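This site uses cookies to remember your language and the pages you have read. Accept all | Manage settings

Nindside Home Guide
Section 4: Shaking Out, Folding and Putting Away Your Dark Cloth Items

Welcome back! If you have worked through Section 3, your shelf is up and level and your labels are on, and you are ready for the part most of us enjoy a good deal more, which is filling it.

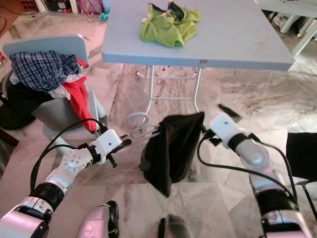 Dark cloth is worth a section of its own. Black bags, black T-shirts, the lightweight black cover that came with your Nindside shelf - they all look much the same once they are in a heap, and they show every speck of lint you own. Take your time with them the first time through and the second time will go quickly, I promise.

Before you start

You will want a clear stretch of smooth floor or a big table, a lint brush, and the Pratance fabric bin from the carton (the shallow one, not the tall one with the lid). If you are working on the floor, sweep it first. Marble and tile are lovely to fold on, but they do hide dust until the very moment you lay something black on top of it.

Shaking out

1. Pick up one item at a time by its two top corners, one corner in each hand. If you can't tell which end is the top, look for a seam, a hem or a strap and start from there.

2. Lift it clear of the floor and let it hang. Soft cloth will want to bunch up between your hands and droop to a point in the middle. Let it, for a moment, and then slowly move your hands apart until the top edge is straight.

3. Give it two or three gentle shakes, away from your face. Check the pockets if there are any. (I once folded a whole bag of grocery receipts into my winter drawer, and they stayed there until July.)

4. Set any loose pieces, such as a detachable strap or a tag, to one side where you can see them. They go in the small pouch, not in with the cloth.

CAUTION: Smooth floors get slippery with cloth on them. Keep walkways clear while you sort, and please don't step on a flattened bag to get the air out of it.

Folding

5. Lay the item down flat and smooth it from the center out with the palms of your hands. Run the lint brush over it in one direction only.

6. Fold it in half lengthwise, bringing the left side over to the right. For a bag with handles, tuck the handles inside before you fold.

7. Fold it again from the bottom up, in thirds, until you have a tidy packet that stands on its edge by itself. If it flops over, it needs one more fold. Very thin cloth nearly always does.

8. Turn the packet so that the rounded fold faces up, and stand it in the bin.

NOTE: The Pratance bin is 30 centimeters wide, and a packet of roughly half that width lets you make two rows. You don't have to measure anything. Fold the first one, try it in the bin, and use it as your pattern for the rest.

Filling the bin

9. Start at the back and work toward yourself. Leave enough room to slide your hand in flat beside the last packet - a bin that is stuffed tight will spill half its contents the first time you pull something out in a hurry.

10. Slip a Cakard label into the front pocket of the bin. "Black bags" is plenty. Encarnación Barrios, who tested this section in her own hallway in Sepúlveda, writes hers in chalk pencil so she can change her mind, and I have started doing the same.

11. Slide the bin onto the middle shelf, label facing out.

CAUTION: Do not put away anything that is even a little damp. Hang it up overnight and come back to it in the morning. Dark cloth folded damp can pick up a musty smell, and the dye may rub off on whatever is next to it.

If something won't fold neatly

Stiff linings and odd shapes can be rolled instead. Roll from the closed end toward the opening so the air has somewhere to go, and lay the roll across the front of the bin. Padded bags are happiest on a hook, and fitting the hooks is covered in Section 5.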